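The Big White Table, and What I Have Learned About Putting Things Away

Posted 12/9/18 in Work Life, Tidying

I have been meaning to write about the table for months now, and every time I sit down to do it somebody at home needs supper or the dog needs letting out, so forgive me if this one rambles a bit. Several of you wrote after my November post on the hall closet (thank you, truly, I read every note) and asked how I manage at work, where the stuff isn't mine and I can't just throw half of it in a donation bag.

Well! The short answer is that we have a very large white table, and for the longest time we treated it like a garage floor. You know how it goes. One person sets down a roll of tape, the next person figures that's where tape goes, and before long there are coffee mugs and charger cords and somebody's good scissors under a pile of packing slips. When I moved over from the Parkia office I spent my first morning looking for a screwdriver that Irja Rantala swore was "right there on the table." She was right, too. It was under a sweater.

What changed things was a rule Irja and I made up over lunch. Only what you are working on right now gets to be on the table. Everything else has to live someplace with a name. We wrote it on a card and taped it by the light switch, and Cyril Mottram added "this means you, Cyril" at the bottom in his own handwriting, so I knew we'd be fine.

Then came the question of where the someplace would be. I priced out a steel shelving unit and it came to $528 before delivery, and I just couldn't bring myself to ask for it. Wooden crates were so much friendlier on the budget, and they stack, and I happen to think pale wood does a room good, especially one with as much white in it as ours. I will admit I sanded a few rough edges myself one evening with the radio on and had a lovely time — it took me 72 minutes, and I'd have stretched it longer if the building hadn't been closing up.

The top of the stack is still my weak spot. A flat surface at a handy height will collect things, whether it's a crate or a piano or the top of my own refrigerator. I've made my peace with it, mostly. Once in a while I go through whatever has landed up there and ask who it belongs to, and I do it in a cheerful voice, and that seems to work better than the labels did. 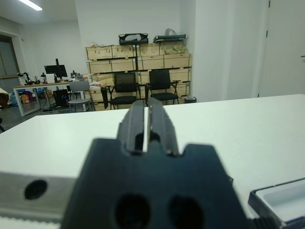
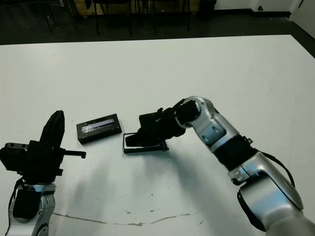
Nimine Workshop Team · Second Floor

I do love how much white tabletop there is to look at in both of those. The crates are standing against the back wall in the first one, four tiers of them, and in the second you can see the black box with the long grayish-lavender strip on top. It has a few scuffs on it and the corners look a little worn, and I'm fond of it for that. I never have trusted a box that looks too new.

Sharon Mwaipopo asked me whether I wipe the table down every night, and the answer is no, I do it in the mornings, with warm water and a drop of dish soap on an old cotton T-shirt. Pencil marks come off with a plain white eraser. For anything sticky I use a bit of cooking oil first and then the soap, going gently, and I try it on a corner before I get bold.

Next time I want to tell you about cords, which I've been putting off. Gladys Mfinanga has a way of wrapping them in a figure eight that I've made her show me three times, and I still get it backward. If you have a method you like, leave it in the comments and I'll try it out this week.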